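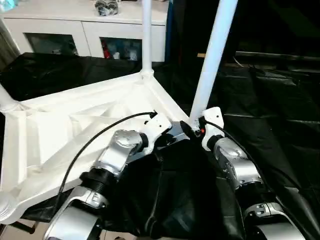
# Gestus Two-Arm Recording Station

The Gestus station is a fixed, two-arm unit for collecting examples of manual work. It is supplied by Giden to laboratories and manufacturers that train their own control models and require consistent records of everyday handling and assembly tasks.

An operator guides both arms through a task while the station records joint positions, gripper state and the view from the head camera on a single clock. Each completed attempt is saved as one episode, together with a written task label and a result mark entered by the operator.

## Intended work

The station is suited to tasks that call for two hands on one object: seating a pole in a socket, turning a molded base, holding a part steady while another is fitted. Large and awkward items may be used, provided that both grippers can reach the point of contact. Soft coverings such as plastic sheeting may remain on the work surface during recording. Giden recommends that customers keep ordinary household and workshop objects in view, as models trained only on cleared surfaces tend to perform poorly elsewhere.

## Supplied equipment

- Two jointed arms with grippers and wrist brackets
- Head camera and adjustable mount
- Operator controls for left and right arms
- Vesent recording software, with 4 user seats
- Cable set and mounting hardware

## Recording and review

Vesent divides each session into episodes and holds them for review before export. A reviewer may accept an episode, reject it or return it for a new label. Rejected episodes are kept in a separate folder - they are not deleted - and may be used later as examples of failed attempts.

The standard package includes a starter set of 944 reviewed episodes, of which 414 involve fitting poles or tubes into a base. Customers are advised to record at least 100 accepted episodes of a new task before the first training run.

## Installation and service

Arm cables must have enough slack for the full range of motion and must be checked before every session. Installation, operator training and yearly inspection are provided by Bjarnason. Replacement grippers and brackets are ordered by part number through the same office.

Page last revised April 2, 2024.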